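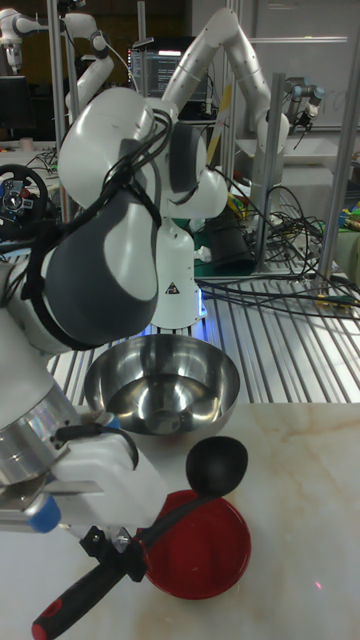 Pacing a 12-hour loop race: questions for a first-place finisher

The Vandudby 12 Hour is run on a paved and gravel loop around a reservoir. The women's winner this November agreed to talk through her pacing, fueling and shoe choices on the condition that her name be left out. She works shifts and prefers to keep running separate from her job.

Her plan was set by heart rate for the first half and by lap time for the second. "Heart rate drifts up after five or six hours even if you hold the same speed," she said. "If I kept following it I would slow down too early. So I switch to the lap clock at halfway."

She walked the same short climb on every lap, starting with the first. The walk cost her 20 seconds a lap by her own estimate. Asked whether that was worth it, she pointed to her splits. Her slowest lap before dark was 2 minutes off her fastest.

Her training block was built on the Steyn plan, which she changed in one respect. The plan calls for back-to-back long runs every weekend. She did them every other weekend and put a medium run on Wednesday in the weeks between. Total climbing for the block was 746 meters. "That is very little," she said. "The course is flat. I trained for flat."

On fueling she was specific. She took one Citen gel every half hour until the gels stopped appealing to her, then moved to boiled potatoes and broth from the aid table. Salt came from the broth only. She carried one soft flask and refilled it every second lap, with plain water in the heat of the day and a weak drink mix after sunset.

She started in a pair of Grolleo road shoes with 4 millimeters of drop and changed to an older pair, half a size larger, at hour seven. "My feet swell. I know when it happens, so I change before it happens." Socks were changed at the same stop. The stop took longer than planned on account of a knotted lace.

The race did have a bad stretch. Between hours eight and nine she had stomach cramps and ran two laps well over target. She cut solid food, sipped broth and did not try to make the time back. "You can't get it back in one lap. You get back to the normal pace and leave it there."

Recovery was one week of no running, then easy runs by time. She has not entered another 12-hour event. A spring marathon is on the calendar, and her long runs for it start in January.

Posted 2020-12-31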